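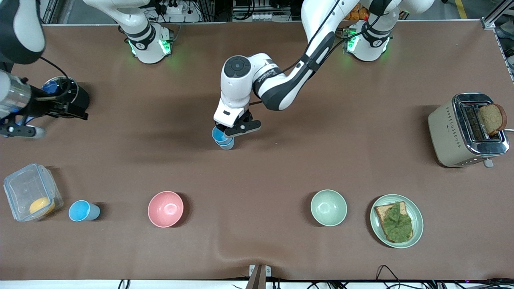
Surely a cup is a cup, came the first comment on the draft of this file, and could we please get on with it. We could not. Most of what follows is the result.

Setlow Measures, version 2

What it is

A plain table of roughly 800 recipe lines from parish cookbooks, fundraising booklets and the backs of calendars, all from Olville and the villages near it. Each line is given as printed, with our best guess at a metric amount next to it. The guess has its own column so that you can ignore it.

Files

measures.csv has the recipe lines.
sources.csv has one row per booklet, with title, decade if known, and state of the staples.
units.txt lists every unit we met, including "a good bit" and "the blue jug".

Columns

line_id: a number. Gaps are lines we withdrew. Please don't ask for them back.
source_id: matches sources.csv.
as_printed: spelling untouched. "Flower" is flour in all but one case, and that one is a salad.
unit: taken from as_printed, lower case.
metric_guess: grams or millilitres. Blank means we gave up.
sure: y or n. There was a "maybe" in version 1 and everything ended up in it.

About cups

87 lines use "cup" with no further help. Some booklets plainly mean a teacup, some a breakfast cup, and the Bilar chapel booklet uses both on one page, in the same sponge. We have put 250 ml where the booklet itself says so and left the rest blank. Version 1 filled them all in, and a batch of scones suffered for it.

How it was made

Typed by hand from the paper copies, then typed again by someone else, and the two compared. Where they disagreed we went back to the page. Where the page had gravy on it, the line is marked n.

Known problems

Oven temperatures are missing. They were going to be in version 2.
Puddings are over-represented, and vegetables turn up mostly as chutney.
"Zoubi" appears in units.txt. It is a brand of tinned milk, sold in one size for years and then in another, and the booklets never say which. Treat it as decoration.
Dates of booklets are guesswork unless there is an advert inside for something that later shut.

Using it

Fine for looking at how people wrote recipes down, or for testing a unit parser you have become too proud of. Poor for cooking — particularly the custards.

Licence

The table is free to reuse with credit to Setlow Measures. The recipes belong to whoever wrote them, as they would be quick to tell you.

Corrections

Send the line_id and what you think it should say. A photo of the page helps. Corrections go in each November.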